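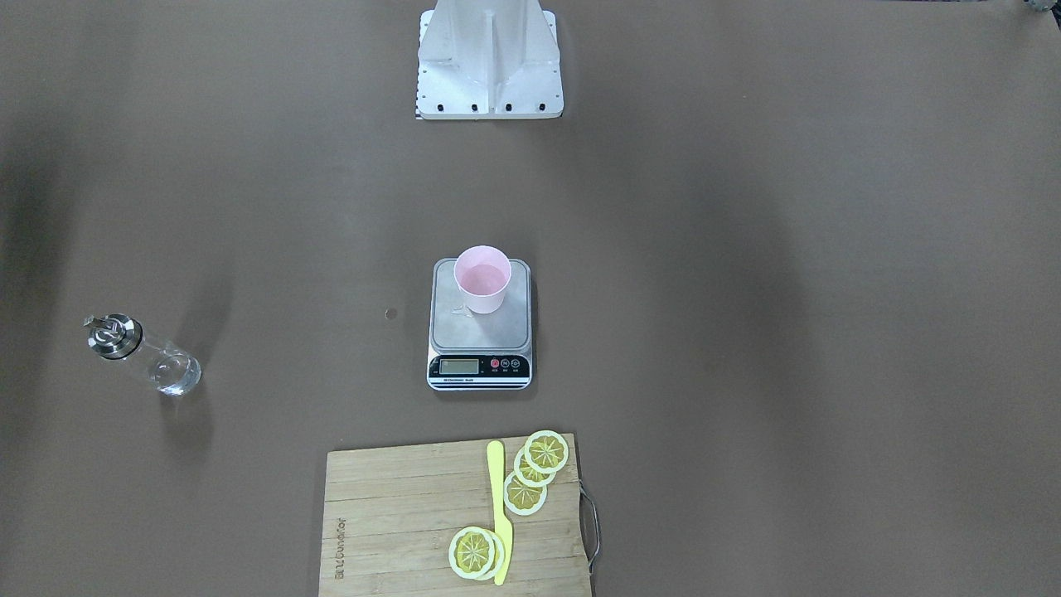 Digital scale, steel platform.

I switched all my preserving recipes from cups to grams in May, and the lemons were the reason. A recipe that calls for "five lemons, sliced" can mean almost anything. Fruit from the Maddale market runs small and thin-skinned, while the ones my neighbor Kulsoom Minhas grows are nearly all pith. Salt by the tablespoon has the same problem, as coarse flakes pack much looser than table salt.

My current base ratio is 80 grams of salt to 500 grams of lemon, weighed after the ends and any visible seeds are removed. That gives 16 percent salt against the fruit, on the high side for taste but easy to rinse back. Lower figures are in circulation. I haven't tested them and don't plan to.

The method is short. Tare the jar with its lid off and write the empty weight on a piece of tape. Layer fruit and salt, press down, and top up with juice until everything is covered. The last batch came to 1186 grams with the jar included. I record the total so I can tell later how much has been used without digging around in the brine.

Resolution matters less than people think. A scale that reads in steps of 2 grams is good enough for the salt at this batch size, an error of 2.5 percent at worst. It is not good enough for spices. For those I weigh a larger amount, grind it, and divide by eye — crude, but repeatable.

Drift is a separate issue. Cheap load cells wander as the kitchen warms up, so I zero again before each ingredient. 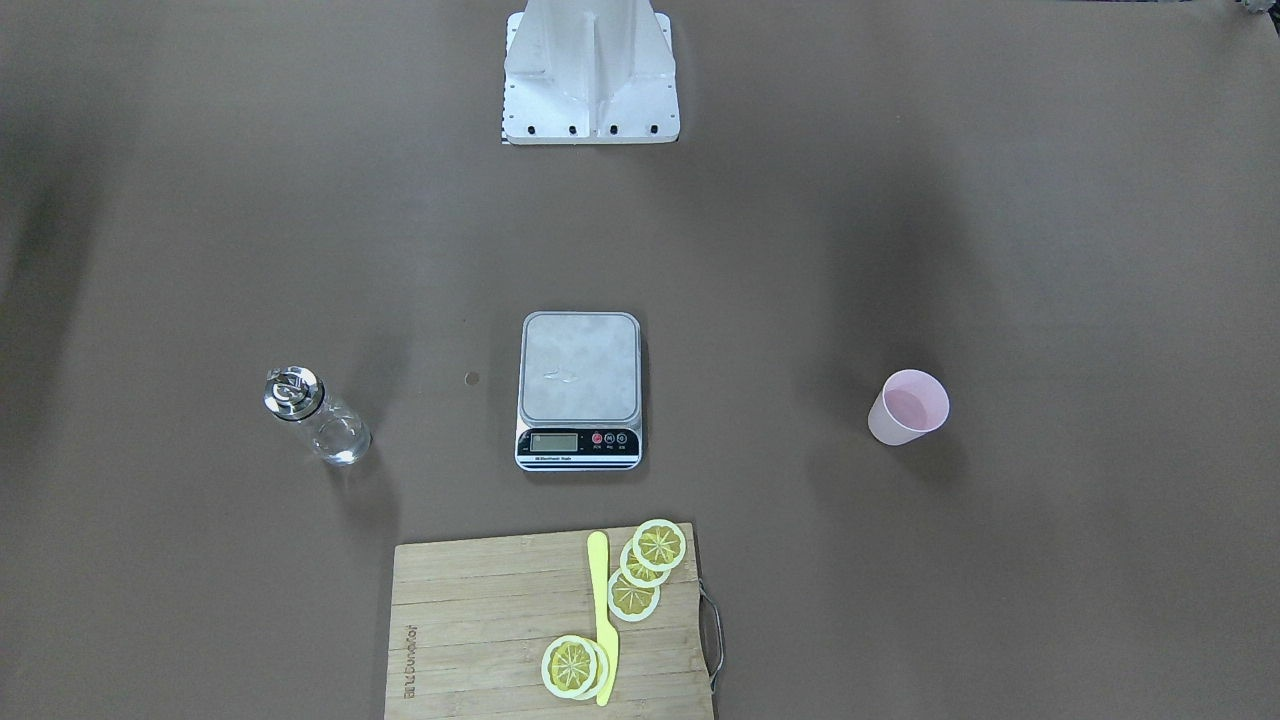

Does the juice used for topping up count toward the salt ratio?
I leave it out. The ratio is set on sliced fruit only, and the juice just fills the gaps. If a batch needs a lot of it, I weigh the juice and add salt at the same 16 percent.

Bethel Kassa wrote to ask for the lime version. Limes need a different cut, and my notes on them are still a mess. They'll go up once I've done a second jar.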